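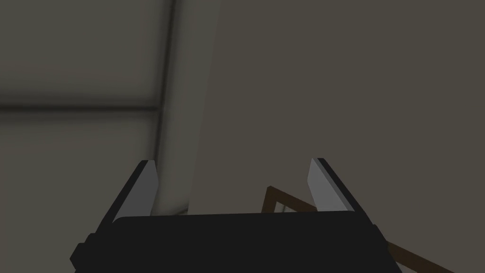 Computer render: black gripper, two fingers pointing up

Are descaling tablets any better than plain vinegar?

Darkum
Posted 31 December 2025

We have hard water and the kettle gets a white crust every couple of weeks. The store wants $8 for a box of Stastgate tablets and the box says they "protect the heating element for longer." Longer than what? I've used vinegar for years and the kettle still boils. Is there anything in these tablets I can't get cheaper?

Addo

Read the ingredients. The ones I bought were citric acid plus something fizzy, and the fizz does very little for you. A bag of plain citric acid from the canning aisle cost me less than the box and I've been using it since August. Two teaspoons in a full kettle, boil, leave it 26 minutes or however long you forget about it, then rinse twice. It doesn't stink up the kitchen like vinegar. I'd ignore the heating element claim unless they show a test, and I couldn't find one.

Grernumska

Just buy the tablets, they work fine. I've had my kettle 7 years.

Addo

My mother's is older than that and she never descaled it, so I don't know what that proves. Check your kettle manual before using any acid, some of them say no vinegar.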